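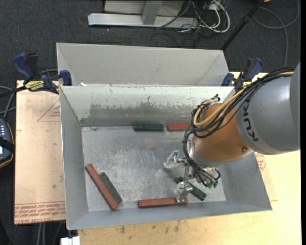
Call for participants: help us find out how people teach a robot to clear a bin

The Platora study group in Skemstead is looking for people who would like to spend a few hours with us this fall, showing a robot arm how to pick wooden blocks out of a metal bin. You don't need to know anything about robots. In fact we would be especially glad to hear from people who have never been near one, and from people who work with their hands all day and have opinions about how things ought to be picked up.

What we are studying

Picking things out of a bin sounds like the easiest job in the world, and for a person it is. For an arm with a gripper the open middle of the bin is fairly easy too, and the trouble starts at the edges. A block lying flat against a wall leaves no room for a finger on that side. Two blocks lying tightly side by side look, to a gripper, a lot like one block that is too wide to hold. And sloped walls, like the ones on our bin, change the angle at which the fingers can come down.

In June we finished the first part of this work. We let the arm practice by itself, without any human help, for 900 attempted picks, and then compared it with a second version that had also been given 230 short demonstrations by people. The version with demonstrations did clearly better on blocks near the walls and in the corners. In the middle of the bin we could hardly tell the two apart. What surprised us most was that the useful demonstrations were often the untidy ones, where the person nudged a block away from the wall first, or pushed a neighbor aside with the back of a finger, and only then took hold. Our practice method, which we call Jokix, had never come up with that nudge on its own.

All of those demonstrations came from a handful of people in our own building, though, and we know each other's habits far too well. We would like to find out whether the same thing holds for people who haven't spent years watching robots fail at corners. That is where you come in.

What you would be doing

You would come in for 4 sessions, each lasting 90 minutes with a break in the middle. At the first one we'll show you how to guide the gripper with a hand controller, and you can practice for as long as you like until it feels comfortable. After that we lay out the blocks in the bin, you bring them out in whatever order and whatever way seems sensible to you, and we lay them out again. Some layouts are simple and some are quite mean (we have had a lot of practice at making them mean).

Between rounds we'll ask you a few questions about what you were trying to do. There are no wrong answers and we are not testing you. If you drop a block, or give up on one, that goes into the data along with everything else and is every bit as useful to us.

During the last session you'll watch the arm work on its own, using what it has learned from your demonstrations, and tell us where you would have done something different. Most of our colleagues found this the best part — it is a strange and rather nice feeling to see your own little habits turn up in a machine.

Who can take part

Anyone aged 18 or over who can sit or stand at a table for up to half an hour at a stretch and can use a small controller with one hand, left or right. The blocks we use are reddish-brown and dark green, and color doesn't matter for the task, so color blindness is no obstacle at all. Glasses are fine too. We do ask that you have not worked on robot grasping before, for the reason given above.

We have room for 10 participants in this round and will keep a short waiting list.

Practical matters

Sessions begin in September 2021 at the Strobel building in Skemstead, on the ground floor, with step-free access from the parking lot. We can offer mornings, afternoons and a few early evenings. You will be paid for each session you attend, including the practice time, and we cover local bus fare. You may stop at any point and will still be paid for the sessions you have done.

We record the movements of the arm and the gripper, a camera view of the bin, and your answers to our questions. Your name is kept apart from all of this and won't appear in anything we publish.

How to sign up

Please write to Bukola Ogundipe at the Platora study group, Strobel building, Skemstead, or leave a note for her at the front desk. Tell us your name, how best to reach you, which times of day suit you, and a line or two about what you do for work or for fun. If you would like to see the setup before you make up your mind, say so in your note and Bukola will arrange a time for you to come by.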